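Dolance Community Seed Library
Minutes of the November meeting

Borislav Gashi opened the meeting at 7:05 p.m. and thanked everyone for coming out in the rain. Minutes of the last meeting were approved with one fix: the squash trial was at the Tolell garden, not the school.

Seed returns
What a year! Members brought back 1,256 packets, our best total ever, and the beans alone filled two evenings of sorting. Tomatoes were thin again after the August blight. Borislav will ask the Omerović family if they can spare more of their pepper seed — everyone who grew it wants it back on the list.

Spring swap
Set for the hall on Drarkosgate, doors at 10 a.m. We have 45 tables promised and could fit a few more if the plant stall moves into the side room. Agreed to try it. Kids' potting corner is on again, and there was a lot of happy talk about sunflowers.

Money
Balance stands at $70 after buying envelopes and labels. Agreed to keep membership at $4 and put a donation jar by the door at the swap.

Germination tests
Older lettuce and parsnip seed to be tested before January. Anyone with a warm windowsill, please take a tray home! Results to Borislav by email.

Any other business
Request for a talk on saving carrot seed. Warmly supported, speaker to be found.

Meeting closed at 8:40 p.m. Next meeting in January, same room. 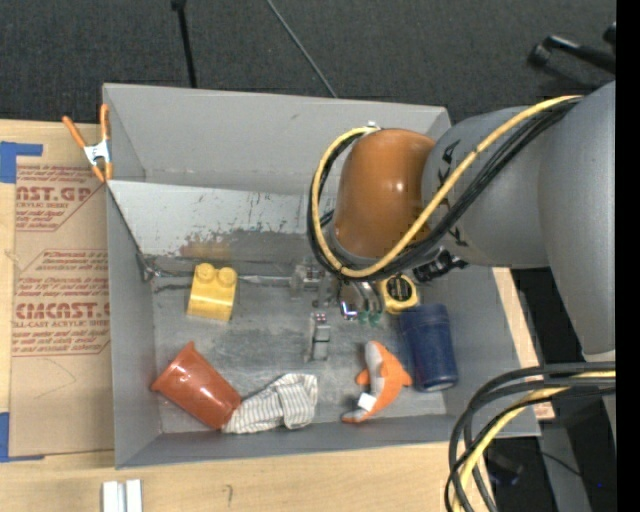 Photo: Borislav Gashi
Gray bin on a light wooden tabletop.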